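Review: Vurari, a tool for following the return of mail ballots

Posted Nov 8, 2018

In the last two election cycles I kept my own spreadsheet of returned ballots for our county and the counties next to it. This September I decided to stop and pay for Vurari, which is made by a small company called Romavari. I used it almost every evening until the polls closed, so I think I can say something useful about it.

What it does is simple to explain. Every morning it takes the public files of ballots requested, sent and received, and it puts them in one table. You choose the counties, the party registration and the age groups, and you receive a chart that compares the same number of days before the election in earlier years. With my spreadsheet this work took me most of an evening. With Vurari I had it before my tea was ready.

The import is the best part. Our state changes the column names in its files from time to time, without any notice, and my old formulas always broke. Vurari noticed the change in the middle of October and asked me to confirm which column was which. It was one question and I answered it in a minute.

The charts are clear, but I have a complaint about the default. It shows the share of ballots returned and hides the number behind it. In a precinct with 54 requests, a return rate of 48 percent means very little, and a new user can easily get excited about it. You can switch on the raw counts in the settings, and I would do it on the first day.

I also tried the forecast page. I can not recommend it. It assumes that the people who have not yet voted will behave like the people who have, and anyone who has watched early voting for some years knows that the first week is older and more regular than the last. The help text mentions this in one line at the bottom – it should be at the top, in large letters.

The price is 48 dollars for the season with the basic plan, which lets you save up to 600 precincts. For me this was enough. If you follow a whole state you will need the bigger plan, and then I would first look at Skundunach, which I used for a short time in the primary. It is slower and the maps are not nice, but it keeps the older files and lets you download everything. Vurari exports only the table that is on the screen, so I had to save my counties one by one.

Support answered me 2 times, both within a day. The first answer solved my problem with duplicate records for voters who were sent a replacement ballot. The second one said that full export is planned, with no date.

I will renew it for the next election, and I will keep the spreadsheet too, at least until the export works.
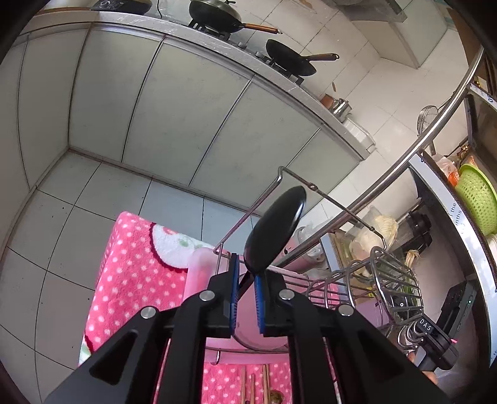
One more thing about the export: the file opens correctly in Avram, but the dates come in as text and you have to convert them before you can sort by day. I wrote to Romavari about this yesterday and I have no answer yet.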